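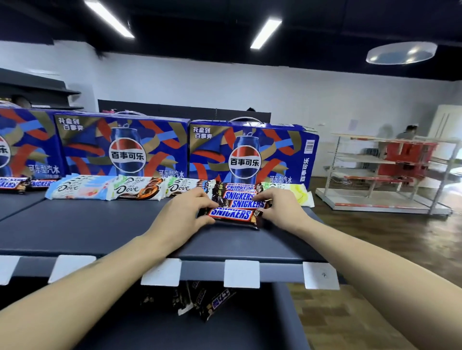 Restocking candy bars by hand: both hands on a stack of four Snickers bars, with Dove bars on edge along the back of the shelf.

How to Test Whether a Robot Can Restock a Candy Shelf

By Ulla Wikström

Shelf restocking is often listed among the first store jobs a machine could take over. The motion is short, the products are light, and the shelf does not move. Demo clips tend to show one item being placed on a bare surface. A working shelf has neighbors, slick wrappers, price tag holders and a lip that things fall over. This page sets out a test that includes all of those and can be run in one day with a single arm or a pair.

The procedure was written for the Skarnis two-arm cell at Mastport. Nothing in it depends on that hardware.

What you need

One store shelf at waist height with a second shelf under it. Wrapped bars of at least two kinds. Several large boxes to stand behind them. Tag holders clipped to the front edge. A timer, a log sheet, and a person to reset the shelf.

Use real product. Foam blocks of the same size give scores that are far too good, as the wrapper is the hard part. It slides on itself, it crinkles under load, and its printed logo shifts when the film moves over the bar.

Step 1. Set the back row

Stand the large boxes in a row at the rear. Gift boxes with handles on top are a good choice. The handle loop is thin and clear plastic, and many depth cameras return nothing for it. If the planner treats the space over the box as free, the wrist will find the handle during the first hour.

Step 2. Set the neighbors

Place bars on edge along the back, in front of the boxes, and leave a gap in the middle of the row. Bars on edge tip with very little force. They are your disturbance sensor. Any neighbor that moves more than a finger width counts as a fault, even if the target item is placed correctly.

Step 3. Define the pile

Four bars, flat, slightly offset. Offset matters. A squared-up stack can be gripped as one block. An uneven one has to be pressed from both ends, and the force that holds the longest overhang may not hold the rest. People do this with the fingertips of one hand as a stop and the fingers of the other curled over the far ends. Two parallel-jaw grippers can copy the idea but not the curl, so expect the top bar to go first.

Step 4. Run the human baseline

Have one person do the job at normal speed for 300 placements. Log time, drops and neighbor faults. Do not skip this step. Human stockers drop bars too, and a bar on the lower shelf is an ordinary event. The useful question is what happens next, and a person simply bends down and picks it up.

Step 5. Run the robot

Use the same shelf, lighting and pile. Bright ceiling tubes put hard glare on glossy film, so leave them on. Give the robot no credit for a placement that needed a hand from the operator. Log each stop with a cause code:

G: grip lost
N: neighbor moved
L: contact with shelf lip or tag holder
V: vision failure
R: recovery failed

Code R applies when an item has fallen and the system cannot get it back. Items at an angle in the shadow of an upper shelf are the worst case in the whole test. The arm has little clearance, and the camera is usually above the shelf board.

Step 6. Score

Report clean placements as a share of attempts, then median time per bar, then stops by code. Keep these as three separate results. A combined score hides the R code, and that code decides whether someone has to stand next to the machine.

Our numbers

Over one week in February the Skarnis cell made 1675 attempts, of which 1587 were clean. The other 88 split as follows: G 34, N 26, V 11, R 9, L 8. Jonatan Lunde ran the cell and Blažena Jireš checked the log against the recordings. Median time was almost four times that of the human baseline.

Reading the result

A clean rate near 95 percent looks close to ready. At shelf level it means a stop every 19 bars, and one display can hold more than that. Single placements are within reach now for a fixed layout. Mixed piles, tight neighbors and retrieval from a lower shelf still need a person.

Known limits

The test does not cover opening cartons, date rotation or removing damaged stock. Tainá Trindade at Clandley is drafting a carton module. Send corrections to the cause codes to her, with the log sheet attached.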